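Taller de servicio y mesa, Escuela Bornimo
Unidad 3. La merienda sin cocina
Docente: Vasanthi Weerakoon

En esta unidad se monta una merienda con productos envasados. Se trabaja sobre mesa redonda y con mantel puesto. Los envases se dejan cerrados hasta el momento de servir. Las galletas saladas van en paquete individual y los sobres pequeños se agrupan en el centro, al alcance de todos los asientos.

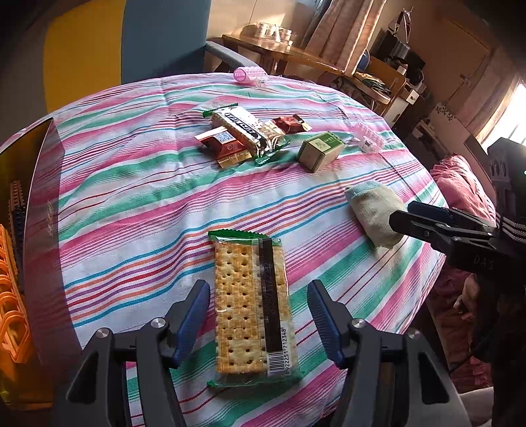
Ilton, 16 de septiembre de 2025

Con mantel de rayas de varios colores conviene no añadir servilletas estampadas. El film transparente deja ver las galletas: revisen si hay piezas rotas antes de colocar el paquete. La fecha impresa a veces sale muy tenue, léanla con buena luz y anótenla en la ficha. También se anota el código de barras completo.

Los pliegues del mantel se alisan con la mano, del centro hacia el borde.

Práctica: 30 minutos, en parejas. Cada pareja monta su mesa y entrega la ficha a Virgilio Ambrosio.

Para la próxima clase, leer el apartado 12 del cuaderno (alérgenos y etiquetado). Quien faltó a la práctica de junio la recupera en el aula 19.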